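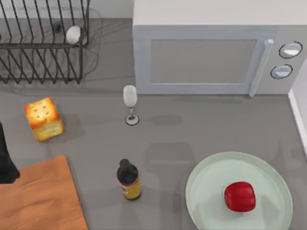

Coated wire products fail first at the cut ends and the welds. Dodmont's testing group spent most of the winter on that problem, and this item covers what the Midlow plant needs to know before the next order of rack stock is released. The coating is applied as a powder and cured in an oven, and it pulls back from sharp edges as it melts. A tine with a square-cut tip can end up with a full layer along its length and almost none at the point. A black dish rack with two rows of upright tines has a large number of such points, plus a weld wherever a tine meets a rail, so it is a harder part to coat than a flat shelf of the same wire.

**Test method**

Sample racks were placed in a salt fog cabinet for 400 hours and inspected at fixed intervals. Ya-wen Chang ran the cabinet and recorded rust at three locations: tine tips, weld joints, and straight wire. Straight wire showed no rust on any sample. Rust at the tips appeared on parts from both coating lines, and it appeared earlier on parts where the wire had been cut with a worn blade. Burrs were visible under low magnification on those parts.

Adhesion was checked separately with a cross-cut on flat coupons hung on the same line. Coupon results were good throughout. They should not be read as evidence that the tips are covered, and the inspection sheet has been changed to keep the two results apart.

**Changes to the process**

- Tine ends are to be tumbled before welding. The earlier practice of tumbling finished frames bent too many of the outer tines.
- Blades on the Buschmann cutter are to be changed at the start of each run. The old interval is withdrawn.
- Weld spatter is to be removed before the wash stage.
- Racks are to be hung with the tines pointing down, at a spacing of 11 inches. Closer spacing leaves thin areas on the inner rows.

Kuo-hua Lam has set the minimum film thickness at the tip to 98 microns for all black finishes. White finishes stay on the present specification until the second cabinet run is complete. Thickness on a tip cannot be read with the standard flat probe. Use the small-radius probe, and take the reading just below the rounded end.

**Material**

The Plirnosetti powder remains the approved coating. One drum received this month had absorbed moisture and clumped in the hopper. Drums should stay sealed until they reach room temperature, and opened drums should be used within 10 days.

Revised inspection sheets carry the date 2/7/24 in the lower corner. Sheets without it should be discarded. Questions on cabinet results go to Ya-wen Chang, and questions on thickness limits go to Kuo-hua Lam.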